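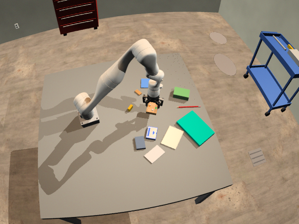 Bronomside TV Ratings — README

Hi! I'm Issa Majali and this is my collection of overnight viewing figures for live sports on regional TV. I started it because I kept getting into arguments about whether the late kickoff was killing the audience, and I wanted numbers I could point at. It grew from there (my wife calls it the second job).

What's in it

- broadcasts.csv has one row per game aired, 463 rows in total
- channels.csv lists the 4 channels I follow, with their owners and any name changes
- ads.csv covers ad breaks, but only for 134 of the games, so please don't treat it as complete
- notes.txt is me rambling about odd weeks

Where the numbers come from

Most of the audience figures were typed in by hand from the weekly sheets Sfeir puts out. Elias Twal did the older ones and I did everything after Dullex bought the Saturday rights. Sfeir changed its layout in December and stopped splitting out streaming, so from that point the streaming column is blank. Blank means unknown! It does not mean zero. I've had two emails from people who averaged it as zero and got very exciting results.

Columns people ask about

"avg_aud" is the average audience in thousands over the whole broadcast, pregame show included. "peak" is the best quarter hour. "simulcast" is yes when the same game was also on a second channel, and in those rows avg_aud is for the main channel only — add the two rows together if you want the full crowd.

"blackout" is a bit of a mess. Elias marked a game as blacked out if any part of the region lost it, and I only marked it when the whole region did. We're slowly going back over his 191 rows to match mine. Until that's done, filter by the "entered_by" column and you'll be fine.

Known problems

Vondau moved its start times around a lot, and a few games are listed under the time printed in the guide when they went out later. Overtime minutes are missing for the early rows too. If you have old recordings with a clock on screen, I'd love to hear from you.

Using it

Take it, chart it, argue with your brother-in-law. A credit is nice. If you fix something, send me the row number and where you found the right figure.

Last updated: 8/16/24

We use cookies to remember your settings. Accept | Manage

Related
- Dullex Saturday schedule archive
- Reading the Sfeir weekly sheets
- Vondau start times, corrected list
- Radio audience figures (work in progress)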